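Lollarent opens fixed-price planning service for companies buying their first handling robots

Budget reviews start in July, 65 places in the first intake
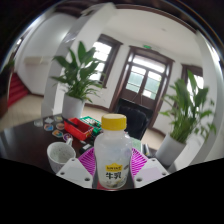 Themba Fourie

Lollarent, the equipment leasing and planning firm, today opened bookings for Flovlow, a fixed-price service for small and mid-size companies that want to buy, rent or part-rent robot handling equipment and need a budget they can take to their bank. First intake is 65 companies. Reviews begin in July.

Flovlow covers the stretch between "we should look at a robot" and a signed order. Site visit, task list, sample handling on the customer's own goods, a cost sheet for 60 months. Then a written recommendation, which may well be "don't buy yet".

"Most of the people who call us have a quote in their hand already," said Cường Triệu, head of planning at Lollarent. "The quote is for the arm. Nothing on there for fingers, fixtures, spares, training, or the two weeks when the line runs slow. Then they go back to the owner for more money and it's an ugly meeting."

What customers get

Each review is built on the things a business really handles. For a food customer that means bottles, caps, cups, trays and small boxes. Milk is a good test. A part-filled bottle has a weight that moves around, the neck is narrow, the shoulder is round and the label has to come out of it unmarked. Lollarent planners start with a hand-held gripper before any arm is priced, so finger shape and pad choice get settled early and cheap. The items go on an ordinary table. Staff who do the job now are asked to try the gripper themselves and most of them have opinions on it.

From there the planner writes a task list. Every task gets a line: item, weight full, weight empty, how it's presented, how often, what happens if it's dropped. Tasks which fall outside the reach of standard fingers are marked and priced seperately.

The cost sheet has the following lines, in this order:

Arm and controller
Gripper body
Fingers and pads, first set
Fingers and pads, replacement sets over the term
Table, stand or mounting
Guarding and risk assessment
Installation
Staff training, first group and new hires
Service contract
Software and renewals
Lost output during start-up
Removal or resale at end of term

Three columns next to each. Buy, rent, part-rent. Customers may add a fourth column for staying with manual work, and Lollarent recommends they do.

Where the budgets go wrong

Lollarent went back through 244 equipment budgets sent in by customers and prospects ahead of the launch. Replacement fingers and pads were missing from more of them than any other line. Training for new hires came second. Plenty of budgets had training for the opening group and then zero for the rest of the term, as if no one ever leaves.

End of term costs were also thin. A number of budgets listed resale income with no transport or removal against it.

"Pads wear. They're a consumable, like gloves," said Triệu. "Put them in the same place in the books as gloves and you'll be fine. Put them under capital and somebody has to get a signature every time one splits."

The firm will share a blank copy of the cost sheet with any company that asks, whether or not it books a review.

Price and terms

The review costs $1,951 per site, fixed, travel included inside the service area. Payment is due on delivery of the written recommendation. Companies that go on to rent from Lollarent within the same budget year have the fee credited against the first invoices. Companies that buy elsewhere owe nothing further and keep all the paperwork, task list included. It can be handed to any supplier.

A second site under the same owner is charged at the full rate unless it handles the same goods, in which case ask. Multi-site pricing is still being finalized.

Not included: structural work, electrical upgrades, anything to do with cold rooms below freezing. Lollarent can refer customers for those.

Pilot customers

Two companies went through the service before launch. Posetness, a catering supplier, came in wanting to buy two arms for bottle and cup handling. The recommendation was one arm on part-rent with three finger sets, and a second look after a full year of running. Posetness took it.

Venter, a packing contractor, asked for a straight purchase budget and got one, with a note that its tray handling should stay manual for now. The tray sizes change too often. Venter is expected to place its order after its own budget round closes.

"We had a number in mind and it was wrong, low, by a good margin," said a purchasing manager at Venter. "Better to hear it in the spring then after delivery."

Notes for buyers planning now

Lollarent asks companies booking for the first intake to have these ready:

The items themselves, real ones, with normal contents. Not empties
Photos of the work area in working hours
Shift pattern and who covers breaks
Breakage records if there are any
The date the budget has to be submitted
Name of the person who can approve a change to it

Site visits take a morning, starting at 8:30 a.m. Someone who does the handling work has to be present the whole time. A manager alone is not enough and visits have been rebooked over this.

Written recommendations go out within ten working days. Faster if the budget date is close, tell the planner up front.

Availability

Bookings are open now through the Lollarent planning desk. Places go in order of completed forms, and half-filled forms will be sent back. A second intake is planned but no dates yet; companies missing the first can go on the wait list and will get the blank cost sheet in the meantime.

About Lollarent

Lollarent leases, rents and plans handling equipment for food, catering and packing businesses. The company is supplier-neutral at the planning stage and lists any supplier commission on the front page of every recommendation.

Media contact

Themba Fourie, press office, Lollarent. Interviews with Cường Triệu on request, afternoons preferred. Blank cost sheet and sample task list availible to press by email.

Ends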